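Final Report: Trying Out the Wesex Scene Kit for Simulated Pick and Place
Alfredo Galang
Project partner: Efren Mercado
Submitted Friday, February 4, 2022

What we set out to do

Our original plan was to build our own simulated rooms from scratch and have an arm tidy them up. Efren and I gave up on that pretty early (we're both OK at code and both terrible at 3D modeling!), so the project turned into a review of a product that says it does the modeling for you. The product is the Wesex scene kit. You pay for a student license, you get a pile of household rooms and small objects, and you can drop a robot into any of them and start writing tasks.

I wanted to know if two students with ordinary laptops could get useful work out of it in one term. Our advisor wanted to know if the department should renew the license in May, so I've tried to answer that too.

What's in the kit

The student license comes with 33 rooms. There are kitchens, bathrooms, a couple of garages and one very sad office. You also get an object pack called Sarkine, which has 2,367 small items in it, everything from mugs to garden gnomes. A second pack, Biltar, is sold separately and has tools and hardware. We didn't buy it, so I can't tell you a thing about it.

Several arms are supported. We used the Franka, mostly on the grounds that Efren had already read the manual for it and I hadn't read the manual for anything.

Setting up

Installation took us an afternoon, and most of that was downloading. The getting started guide is good right up to the page on physics settings, where it suddenly assumes you know what a contact offset is. I did not. I do now, sort of. If you're in the same boat, leave everything on the defaults and come back to it when something falls through a shelf.

Placing the arm is the fun part. You click on the floor, the base snaps into place, and the kit shades the area the gripper can reach. I'd have paid for the kit for that one feature, it saved us so much guessing. It doesn't warn you when a wall is going to get in the way of the elbow, though, so we still ended up moving the base a few times in the smaller rooms.

The tasks

We wrote one task and ran it in lots of versions: go to an object resting on a raised surface, close on it, lift it, and hold it up for a count of three seconds. Every version swaps the objects or the room. We did 40 runs for each setup, and by the end we had 3,000 runs saved, which filled up my drive and then Efren's.

The bathrooms gave us the best variety. There's hardly any flat space in them, so objects end up close together and the arm has to come down from above. Our tank-lid setup has a striped lighthouse figurine, a long brown piece and a flat yellow one sharing the top of a small white cabinet, and the yellow one is the target. I like this setup a lot, since a flat target leaves the fingers so little to grab. Get the height a tiny bit wrong and you're poking the lid.

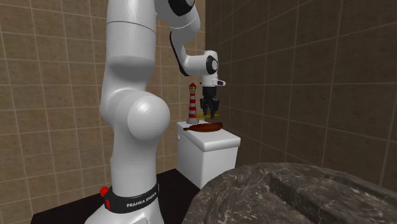

What we liked

The rooms look great. Tile, marble, shadows in the corners, all of it was there on the first load and we never touched a material setting. That mattered to us because we wanted to feed camera views into a detector later on, and plain gray boxes wouldn't have been much of a test.

Swapping objects is quick too. You give the kit a list, it picks from the list and sets things down without overlaps. And support was friendly! I wrote in with a dumb question about saving joint positions and got a proper answer the next morning.

What we didn't like

Thin objects are a pain. The simplified collision shape the kit makes for them is often thicker than what you see on screen, so the fingers can stop early with a visible gap. You can fix it by hand for each object, but it's slow, and we only did it for the ones we used as targets.

The darker rooms need extra lights if you're planning to use camera views. Floors especially can go almost black. Adding a light is easy enough, but it slowed my laptop down a lot.

Searching the Sarkine pack is rough. Plenty of items have names like "decor_small" and that's it, so Efren made a spreadsheet with better names, and it's in our project folder under Pascual (his cat, and also our repo name).

Should the department renew?

I'd say yes for the student license, and hold off on Biltar until somebody has a project with tools in it. Whoever picks this up next should start from our repo and our collision fixes. Efren is staying on through May and says he's happy to walk people through the setup.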